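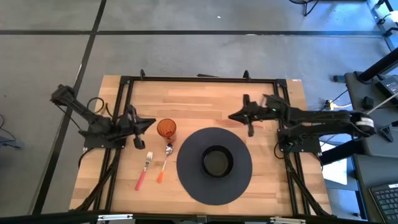
Orange cup on the wooden table.

Home Archive Psalms Link-ups About Contact

Moving the psalm posts

3 Mar 2026

The psalm posts have been moved. If you follow this blog through a feed reader, you may have received a number of old entries marked as new. You can mark them all as read. The text is the same as before, apart from the corrections listed further down.

There are 168 posts in the series. They were written on Cliltar, where this blog lived until last June, and they stayed there when I moved everything else to Giverska. I left them because the export tool on Cliltar handles ordinary paragraphs well and verse badly. Every line break inside a quotation is dropped, so a psalm arrives as one block of prose. For most posts this is a small nuisance. For a series in which nearly every entry opens with eight or ten lines of Hebrew poetry in translation, it spoils the page.

I tried three methods.

The first was to export the whole series and repair the line breaks by hand. I did one post this way and stopped. It took most of an evening, and I introduced a mistake in Psalm 42 that I only found by reading it aloud.

The second was to copy each post out of the browser and paste it into the Giverska editor. The line breaks survive this. The italics do not, and I use italics for the words I stayed with in prayer that day, so losing them loses the point of several entries.

The third was to save each page, strip out the sidebar and the footer, and paste what was left into the plain editor with the italics marked by underscores. Giverska turns the underscores back into italics when the post is published. I worked in the order the posts were written, which is not the order of the psalms. I did a few each evening after prayers and kept a list on paper of the ones that were finished.

Dates

Each post keeps its original date. Giverska allows a past date but sets the time to midnight, so where I wrote twice in a day the two posts may appear in the wrong order. I have corrected this in the cases I noticed. The posts on Psalm 88 and Psalm 89 were written on the same day and should be read in that order. The second leans on the first.

Comments

Comments could be moved only as plain text, without the commenter's link or picture. I thought about leaving them out. Then I reread the ones under Psalm 13, which were written by people who were going through something at the time and said so, and I decided they should come across. They now stand at the foot of each post under a line, in the order they were left. If you commented and would rather your words were taken down, write to me through the contact page and I will remove them. You do not have to give a reason.

Replies are shown level with the comments they answer. I could not keep the nesting.
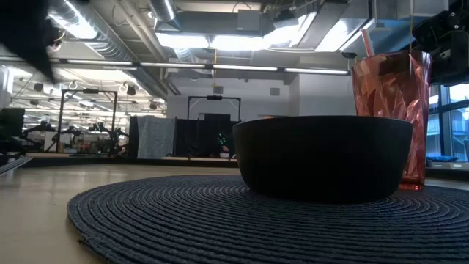
Black bowl and tall tumbler with a straw, on the navy placemat.

Length

Reading the whole series through in a few weeks showed me things I had missed while writing it. The early posts are long. The one on Psalm 18 runs to 3000 words and says in its last paragraph what it should have said in its first. Several others reach 2000. At that time I was writing for the Tak link-up, which had no limit, and I seem to have taken that as an instruction.

The later ones are short, and I think better. Some are only a verse and a few sentences. They were written in the year when I had little time and less to say, and I remember being ashamed of them. I would now keep those and lose many of the others. I have not cut anything, though. A person working through a psalm in public is allowed to go on too long, and the record of it is more use to me whole.

I also found that I had written on Psalm 27 more often than on any other, each time apparently without remembering the last. The entries do not agree with each other. In one I take "wait for the Lord" as a comfort and in another I am plainly annoyed by it. I have linked them together so they can be read in a row.

Corrections

Psalm 42: the line I damaged while copying has been restored.

Psalm 51: wrong verse number in the second paragraph. It said verse 12 and meant verse 10.

Psalm 119: I had called one section by the wrong Hebrew letter. It is now right.

Psalm 121: the photograph from the Orkness walk is missing. Cliltar no longer has it and I cannot find my copy. The post mentions the hill in it, so I have left the sentence alone and taken out the empty box.

Links

Links from one psalm post to another have been changed to the new addresses. Links from other people's blogs still point to Cliltar, and I have no control over those. Cliltar permits a forwarding notice on the front page of an old blog but not on single posts. I have put the notice up. If you have linked to one of the posts in your own writing, the new address is the same after the first slash, with hyphens where there used to be underscores.

The Tak link-up lists are a separate matter. Many of the blogs on them have closed, and I have been going down the old lists to see who is still writing. A few are. I have added those to the Link-ups page, and if yours should be there and isn't, please tell me.

The next new post will be on Psalm 130. It is drafted and it is short.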